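Brorkach Adult Learning, Home Skills Course
Handout for session 3: Hanging and sorting clothes on a free-standing rack
Thursday group, 2023-09-14

Please read this handout before you come to class. Last time we spoke about folding. Today we speak about hanging, and after the break we look at the space where the rack is standing. Bring one thing from your own home which is difficult to hang. In the August course someone brought a very heavy bathrobe and we learned a lot from it.

1. Why we begin with the rack

Many people in our course live in a small apartment without a closet. For them a rack is the closet. It must hold the coats, the clothes for tomorrow, and often also the clothes which were worn one time and are not ready for the laundry. These three groups become mixed very fast, and then the rack looks full even when it is half full.

The first exercise is therefore to take everything down. Put the clothes on a bed or on a clean sheet. Make one pile for "wear again," one pile for "wash" and one pile for "other season." Do not make more piles than this. If you are not sure about a piece, it goes to "wash."

2. Order on the rail

There are several systems. Some people hang by color, some by length, and some by the day of use. In this course we hang by thickness. The thick and fuzzy pieces go to one end, the smooth and thin pieces go to the other end. When a plush garment hangs directly against a dark one, the short fibers can move over to the dark cloth, and you will be brushing it every morning.

If you have only a few pieces, as in our practice room, you can put a blue piece between the tan one and the black one.
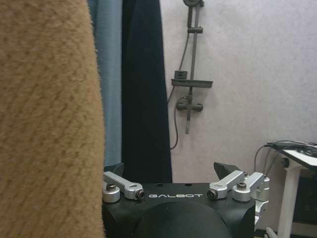 Denim is good for this middle position. It is strong, it does not take up many fibers, and a short brushing cleans it. Wool is not so good. Please write in your notebook which of your own clothes could do the same work.

Some rules for the hanger:

- The shoulder of the hanger should end where the shoulder of the garment ends.
- Close the top button or pull the zipper up a little, so the collar keeps its form.
- Empty the pockets. Keys and coins pull the front down.
- A knitted piece which is heavy should be folded over the bar of the hanger and not hung from the shoulders.
- All hooks look in the same direction.

3. Long garments

A long coat needs free space under it. Measure from the rail to the base of your rack and write the number down. Then measure your longest garment on its hanger. If the garment is longer, the bottom will lie on the slats and take dust. You can fold it one time over a wide hanger, or you can hang it on a door hook and keep the rack for shorter things.

Our practice rack is the Grolham model in dark wood, with slats at the bottom. The slats are meant for shoes, and you can also put a flat basket there. Do not put wet shoes directly on the wood. Use a tray or an old towel.

4. Weight and balance

Hang the heavy pieces near the posts and the light pieces in the middle. Many students do the opposite, because the middle is easy to reach. After some months the rail is bent. Magesa, the shop where we buy our hangers, sells a thin metal one that weighs less than the wooden type, but for coats I still prefer the wooden.

When the rack is full, push it softly with one hand. If it moves from side to side, tighten the screws at the base and try again.

5. The floor near the rack

Now we look at what is standing and lying close to the clothes. A long sleeve or a belt can catch a cable, and a person who is carrying an armful of clothes does not see her feet. Before you start to sort, lead the cables along the wall. The power strip should also be near the wall and not in the walking way. Cardboard boxes may stay behind the rack, but write on the side of each one what it contains. A small table near the rack is useful for folding, if you clear the top before you begin.

Work in pairs for 15 minutes. One person says what should be moved first, the other person moves it, then you change.
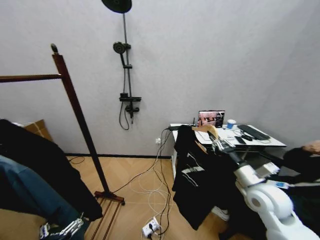

6. Homework for next time

Sort your own rack or closet in the way we learned. Write down:

- which pile was the biggest
- which two pieces should not hang beside each other
- one thing on the floor that you moved, and where you put it

The next session is in room 337, the same as today. We will speak about brushes and lint rollers, and I will bring the Aven brush for those who asked about it.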